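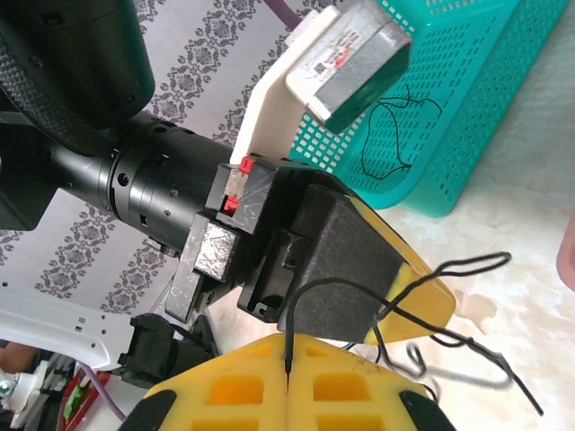 Notebook, April, started 8:40

Glue line trials for the chair back rails, continued from the last two pages.

Carried over: batch 2446 of the hide glue from Stępień. Soaked overnight in the fridge, two parts water to one part granules by weight, heated this morning in the small pot. The water jacket went up to temperature faster than last week. Thermostat dial may have been bumped, so I marked the old setting on the housing with a pencil. Please leave it on the mark.

Test pieces are beech offcuts from the Gostodano job, planed yesterday afternoon, faces not sanded. Five joints in this set. Joints 1 and 2 have plain glue. Joints 3 and 4 have glue with urea added to slow the gel. Joint 5 has plain glue with both faces warmed under the lamp first.

9:25. Joints 1 and 2 closed. Had trouble with 2. The glue was already going stringy on the shoulder before I got the clamp down, and I would not trust that one. Leaving it in the set anyway, labeled "slow close," so we have a bad one to compare against.

9:50. Joints 3 and 4 closed, no hurry at all with these. Plenty of time to knock the shoulder square and wipe the squeeze-out. Smell is worse. Open the side window when heating the urea mix.

10:15. Joint 5. Warming the faces made a bigger difference than I expected. The glue stayed wet long enough to slide the tenon home by hand and still had good tack once it was in. The lamp is awkward to hold at the right distance, so if we go this way for the full set of rails we need a stand for it. The old music stand base might do, if the thread fits.

Lauri Väisänen came by before lunch and looked at the open-faced samples from last time. He thinks the starved patches on those are from too much clamp pressure and have nothing to do with the mix. His suggestion is to back the clamps off half a turn once the shoulder is tight and leave them there. I did this on 4 and 5 but not on 1, 2 or 3, which were already closed, so the set is now mixed in two ways. Noted here so that I don't read too much into the result later.

1:30. Cleaned the pot. The skin on the old glue came off in one sheet with warm water. Threw out what was left of the previous batch, it had gone thin and gray at the bottom of the jar.

Cendirum answered on the rail stock. They can send it riven or sawn, and riven takes longer. I would rather wait — the curved rails on the Firkedel chairs broke along the grain at the mortise, and sawn stock with any runout will do the same again. Need to confirm the thickness before ordering. Drawing says one thing, the old rail measured across the middle says another, and the old rail has been scraped at least once.

2:50. Made a breaking jig for the joints out of the bench hook and a length of threaded rod. It pulls a little to the left. Will shim it before using it on anything that counts.

To do next:
Leave all joints clamped overnight, no testing before noon.
Shim the jig, then break joint 2 first as a trial.
Photograph the broken faces under side light and write the joint number on both halves.
Weigh out the next soak, same ratio, and put the batch number on the lid as well as the jar.
Find the second pot thermometer. It was in the drawer with the veneer pins and is not there now.

4:20. Squeeze-out on 3 and 4 is still rubbery at the edges, 1 and 5 are firm. Lamp off, pot unplugged.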